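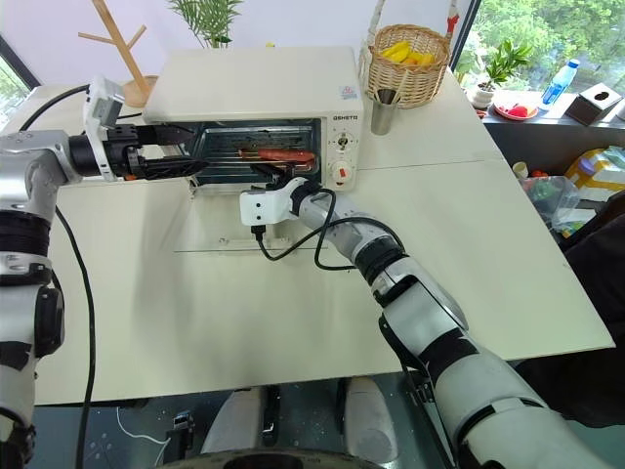

Vidthorpe Small Kitchen Texts is a collection of 1404 short written recipes and cooking notes for people who cook in one room, with one socket and no real stove. The texts were written in four languages and then put into American English by the same small group, so the reader will notice some sentences which are correct but a little stiff. Most entries are for a hot plate or a countertop oven. The type of oven we had in mind when writing is the plain white one with a glass door that folds down flat, a wire rack and two knobs on the right side, and a single sausage on the rack is already a complete entry in our collection (see the group "one thing, one rack"). If your oven is bigger, the texts still work, but the times will need a correction.

What is in the collection

Each entry is one plain text file. The first line is the title, the second line is the group, and after an empty line comes the recipe. We did not use tables inside the recipes. In the first version we tried it and the tables broke when people copied them to a phone.

The groups are: one thing, one rack; bread again (for old bread); soups without a blender; eggs; beans and lentils; cold plates; sweet things. There is also a group called notes, where you find texts that are not recipes, for example how to store half an onion, or how to clean a rack that was left too long.

The group "bread again" is the oldest and also the most uneven. Some entries there are only two sentences. We kept them because readers of the first version asked for them by title.
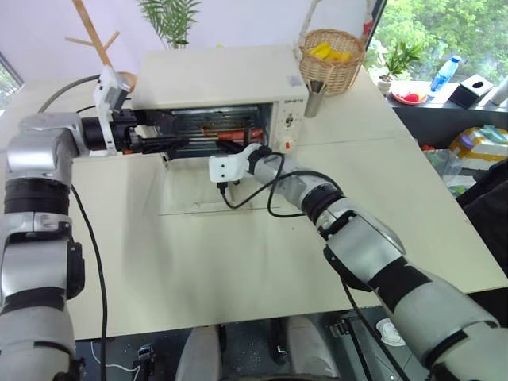
Countertop oven, door open.

Language and units

Temperatures are given in Fahrenheit first and Celsius in brackets. Weights are in grams when the original writer used grams, and in cups or spoons when the original writer used these. We know that this is not consistent. Changing everything to one system gave strange numbers, so we stopped doing it after the soups.

Please be careful with the word "cream". In entries translated from Polish it can mean sour cream, and we corrected only the ones we were sure of. The remaining ones carry the word CHECK at the end of the title line.

Times shorter than 10 minutes are written exactly. Longer times are written in steps of five minutes - small ovens differ too much for anything finer.

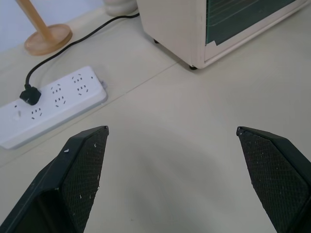
Dritis Warrier
Editor and maintainer, Vidthorpe Small Kitchen Texts

How to use the files

Unpack the archive and open the folder named texts. The file index.txt gives every title with its group and its file name. The titles are unique, the file names also. If you want only one group, search the second line of each file, because the folders are sorted by letter and do not follow the groups.

The folder named old holds 30 entries that were replaced by better ones. They are not in the index and not in the total. Please do not cite them.

Known problems

Some entries say "the usual pan" and do not explain which one. It is a small one, over 2 cups in volume.

In the beans group, soaking is sometimes written inside the recipe and sometimes in the note before it. Read both before you start in the evening.

The entry "Rice for tomorrow" appears with two spellings of its title in the index. Both lines lead to the same file.

Allergen marks are missing for the cold plates. We plan to add them in February.

License and changes

You may copy, print and change the texts for any purpose, also for sale, if you keep the line with the name of the collection. Corrections can be sent through the Skurora page of the project - one correction per message, please, and write the file name in the subject.

Last change: 15 January 2026. Sweet things checked again, CHECK marks added, index sorted by title.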